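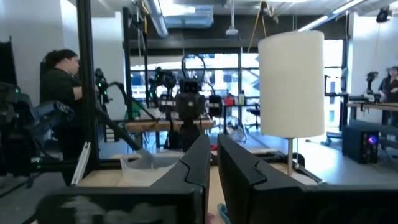 The Erkano workshop, seen from one of the grippers.

About the Erkano Robotics Club

Posted 3 May 2023 by Libor Jireš
2 min read | 14 shares | 3 comments

Erkano is the student robotics club at Plokirthorpe Technical School. It began as an elective with one arm and a borrowed room. We now have our own workshop on the Heywood side of campus, with several arms, two long benches and a lot of cable.

Members join in September and stay for the school year. No experience is needed. New members spend the first weeks on safety, wiring and basic arm control. After that they pick a project group.

This year's main project is called Lestetti. The task is to have an arm sort small household items into a bin. The current set is coiled cables, which are harder to pick up than blocks and change shape every time they are put down. Students drive the arms by hand first and record each attempt. The recordings are then used to train the arm to do the job alone. The group has logged 617 attempts so far and wants to reach 1768 before the regional meet.
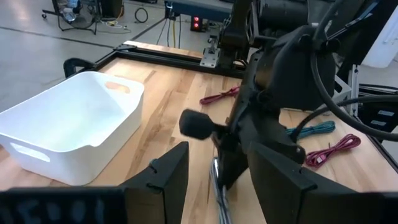

Ľubica Hájek wrote in the club survey that she spent most of her first term picking up the same cable, and that she would like more time on the training code and less on driving. We have added a second coding session for next year.

The club fee is $200 a year and covers parts and travel to one competition. Help with the fee is available through the school office. To visit, come to Room 301 after classes and ask for whoever is running the bench.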